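Chore Skeptics Wanted: Teleoperators and Household Judges for the Holleo Tidying Study

Can a machine put away the toys yet? We have a fairly good idea of the answer, and it is the reason we are hiring.

Holleo is a small lab working on tidying. Other groups have taken on laundry, dishes and the great white whale of the fitted sheet. We picked the stuff that ends up on a table by the end of the day: blocks, pouches, balls, the thing that belongs to some other thing. A four-year-old can clear it in a minute and won't. Our arms are willing at any hour, and slow.

We are looking for two kinds of people for a study that starts in November.

Teleoperators (paid, part time)

You will steer a pair of two-fingered arms through short tidying tasks, one hand per arm, while the system records what you do. Later a model tries to do the same thing without you. You will then watch it try, which calls for a certain calm.

A session is made up of 10-minute blocks with breaks between them. Most tasks sound insulting when read aloud. "Pick up the brick." "Put the brick next to the other brick." By the end of the first session most new operators have stopped laughing and started muttering at their left hand.
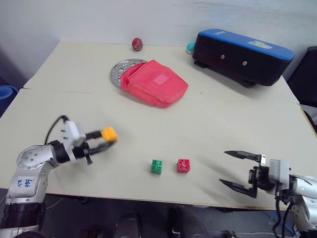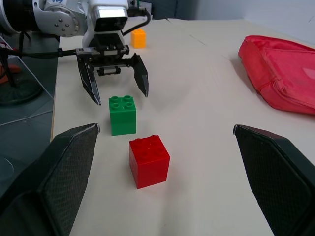 Plastic bricks are the easy end of our list. They are stiff, they keep their shape, and they have flat sides a gripper can get hold of. Soft things are worse. A zippered bag has no opinion about which way up it is, and changes its mind about its shape every time you touch it. Balls leave. We would like operators who find this interesting, or at least who don't take it personally.

You should have:

Steady hands and reasonable eyesight, glasses fine
Patience with doing the same small thing many times over
The ability to say "I dropped it" out loud so that we can log it
No plans to be a hero when an arm does something odd (there is a stop button, and we want you to love it)

You don't need a degree, any programming, or a history with video games. Our best operator to date used to ice cakes. Our worst was Silvan Haslinger, who designed the task list and has since gone back to designing task lists.

Household judges (paid, one visit)

Judges come in for 2 hours, watch recordings of tidying done by people, by operators and by the model on its own, and tell us whether they would accept the result at home. You won't be told which is which until afterward. We want parents, cleaners, shop staff who have closed up a toy aisle, and anyone else who has strong feelings about where things go. Engineers may apply, but please understand that "it got most of them" is the kind of verdict we already have in-house.

Caoimhe Dolan runs these visits. She will not argue with you about your standards, although she may write them down.

What we have so far

The study calls for 1000 recorded attempts, spread over 11 task types. Our early model does well on a single brick set down in a clear spot. Move another brick up close to it and the success rate drops in a way that makes meetings quiet. We don't promise that your work will fix this -- it may only tell us more exactly what is broken. We will share the results with everyone who took part, the embarrassing ones included.

Where and when

Sessions are held at Corner, our ground-floor workspace. Operators choose mornings or afternoons and keep the same slot for the length of the study. Judges can also come in the evening. Wear flat, closed shoes and leave dangling jewelry at home. Coffee is made by hand, for now.

How to apply

Send a short note to Ruairí Noonan through the contact form on this page. Say which role you want, which hours suit you, and which household chore you would hand over first. Résumés are optional. Operators will be invited to a paid tryout before we offer a place.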